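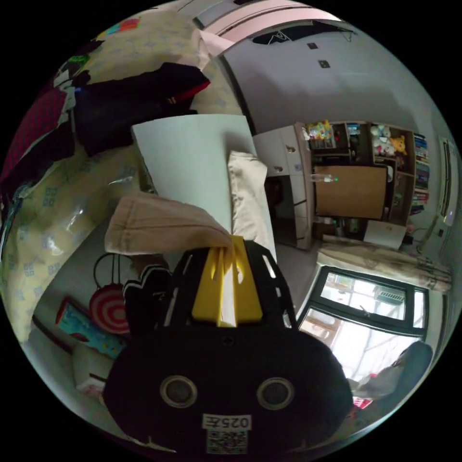

The Trousers Nobody Hems

My mother took up trousers on a Sunday night with the radio on. Pins in her mouth, a tape round her neck. I own 34 items of clothing that don't fit properly and a sewing tin I last opened in November to look for a plaster.

So, mending. Or the lack of it. Ask in any town and there used to be a shop for this. In Vestton there were 3 on the same street, one of them above the butcher's, and you came away with your skirt smelling faintly of sausages. All gone by the time I left school. What's left is a counter at the back of the dry cleaner's. Open mornings. Closed if she's at the dentist.

The price is the sticking point. A pair of trousers costs less than a takeaway for two. Taking them up costs nearly the same again. You can see why people roll the ends over and hope. I've used parcel tape. I've used a stapler, at a wedding, and it held until the dancing.

But the queue at Grarninwood is out of the door. It's a repair room in what used to be a carpet showroom, and on the first Saturday they opened they had 17 people waiting before the kettle was on. Last year 931 garments went through. Zips mostly. Then hems, then crotches (the polite word on the ticket is "inside seam"). Elbows in a distant fourth.

I went along with a coat. Lining hanging out of the sleeve like a tongue. I'd assumed I would hand it over and go for a coffee – wrong. They give you a needle and sit you down. Two hours, one sleeve, a fair bit of swearing. The stitches are terrible and I've shown them to everyone I know.

Some things I learned, in no order. Wash it first. Beeswax on the thread stops it knotting. Hem trousers with the shoes on that you mean to wear with them, and get somebody else to do the pinning becuase you will bend over and ruin it. Cheap thread is false economy. Polyester frays if you look at it. Linen forgives nearly everything except the iron being to cool.
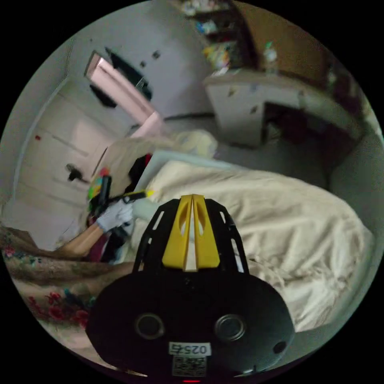 Delia Valdebenito thinks we've got it the wrong way round, and that the sewing is the easy bit. People can learn a slip stitch in an afternoon, she told me, but they can't learn to want the same coat for ten years.

She may be right. I went home and looked through the wardrobe with that in mind. A green jumper I'd happily wear until it falls apart. The coat, obviously, now. After that I was struggling. Plenty in there bought on a lunch break, worn twice, never quite long enough in the arm.

The next session is a Saturday again, ten till one. Bring your own buttons, they've run out of brown.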